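Urkari Handling Project
Progress report to the equipment fund, second reporting period
Prepared by Zerrin Toprak, project lead
5/6/24

Status

The project is on schedule against the revised plan. Spending is under the approved amount for hand tools and on target for labour. One line, replacement finger pads, will go over by the end of July and is covered under Requests below.

Work done this period

Collection of hand-held gripper recordings moved from rigid items to soft packaging. The earlier work covered tins, cartons and bottles, and the results were reported last period. Soft packaging is harder to plan for. Bags change shape when pinched, the contents shift, and the crimped ends catch on neighbouring items. The Sanell line at Yurt handles mostly goods of this kind, so the arm we recommend for purchase has to be judged on them.

Operators work from open cardboard boxes holding a mix of packaged snacks of different sizes and stiffness. The contents are rearranged between recordings. Each session runs for 30 minutes, followed by a check of the pads and screws. Sessions that fail the check are marked and left out of the count used for payment.

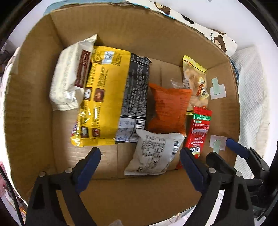

Slim packets remain the slowest category. Operators tend to approach them from the narrow side, and this needs more clearance at the box wall than the present finger shape allows. Large bags are quicker to grasp but are more often dropped on the way out. We have asked operators to record failed attempts in full and not to restart, as the failures are needed for sizing the arm's grip force.

Equipment in use

The hand-held grippers bought in the first period are all in service. Wear is confined to the rubber pads, which lose grip along the leading edge before they show any damage elsewhere. We budgeted for one change of pads per period. The observed rate is 2. The pads are a stocked part and delivery has been reliable, so no change of supplier is proposed.

Storage for recordings is adequate until the end of the next period. No purchase is planned under that line.

Arm selection

Two arms are still under review, the Celline bench model and a larger unit from the same catalogue. The bench model has enough reach for a single box and runs on the existing power supply at Yurt. The larger unit would reach a second box without being moved but needs a new mounting plate and a guarded area. The quoted lead time is 7 weeks for either arm. Floor space has been measured for both options and the drawings are held with the site manager.

Our present view is that the bench model is sufficient. A final recommendation will follow once the soft packaging recordings have been reviewed.

Requests

1. Approval to move unspent funds from the travel line to consumables, to pay for the extra pads.

2. Agreement to hold the arm purchase until the review is finished in July. The supplier has confirmed in writing that the quoted price will stand until then.

Next period

Soft packaging recordings will continue with fuller boxes. The mounting and guarding costs for the larger arm will be priced in full, so that both options can be compared on the same basis. The next report will include the itemized spending table.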